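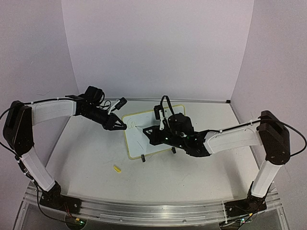

Small Whiteboards, Big Claims: Plilutel Publishes Results of Its Desk Board Wipe Trial

May 26, 2020 – Plilutel, the independent tester of office and classroom supplies, today released the results of a trial of 53 small dry-erase boards and the products sold to clean them. The report finds that most of the promises printed on board packaging are hard to back up, and that "wipes clean every time" is the hardest of all.

The trial looked at desk-size boards, the kind that stand on short legs or lean against a monitor. These boards are sold as a tidy replacement for sticky notes and scrap paper. Plilutel wanted to know how they hold up when people write on them, leave the writing for a while and then try to get rid of it.

Each board was put through up to 400 rounds of writing and wiping. Testers used plain marker strokes, small loops and scribbles, and short lists. Boards were wiped with a dry cloth first, then with the cleaner recommended by the seller, if there was one.

"We keep reading that a surface will look like new after 1,000 wipes," said Dionysis Triantafyllou, who led the trial for Plilutel. "We asked sellers how they got to that figure. Most of them didn't answer, and one sent us the brochure again."

Faint streaks were the most common complaint. They tend to show up when a board is turned toward a window, and they are easy to miss straight on. Small leftover marks near the corners came second. Testers noted that people wipe the middle of a board well and get lazy toward the rim, so a raised rim does the product no favors. Few sellers mention this.

Plilutel is also unconvinced by special sprays. On boards wiped the same day, the trial found little difference between a spray and a slightly damp cloth. On writing left for longer, sprays helped on some surfaces and left a haze on others. The report does not name a best cleaner, and Plilutel says it would be suspicious of anyone who did.

Stands came in for criticism too. A board on two short legs takes up little room, but pushing on it with a cloth can make it slide or tip. Testers ended up holding the board with one hand and wiping with the other, which is not how the product photos show it being done.

The report makes a few modest suggestions for buyers:

Wipe the board dry at the end of each day, corners included.

Try any spray on a small spot before using it on the whole surface.

Hold the board steady near the bottom while wiping, or lay it flat.

Tilt the board to the light before deciding it is clean.

Check whether the seller says how its wipe figures were measured. If it doesn't, treat them as advertising.

The boards were bought at regular prices through two supply stores, Geerts and Nulari. Neither store paid for the trial or saw the report before release. Plilutel admits the work has limits – writing was left on the boards for days at most, and a board in a busy kitchen or classroom may have a rougher life than one in a test room.

A second round, covering cloths and erasers, has been under discussion since April. "I expect to hear that every one of them is streak-free," Triantafyllou said. "We'll see."

The full report is free to read. Printed copies are limited to 200 and can be requested by schools and small offices through the Plilutel press desk.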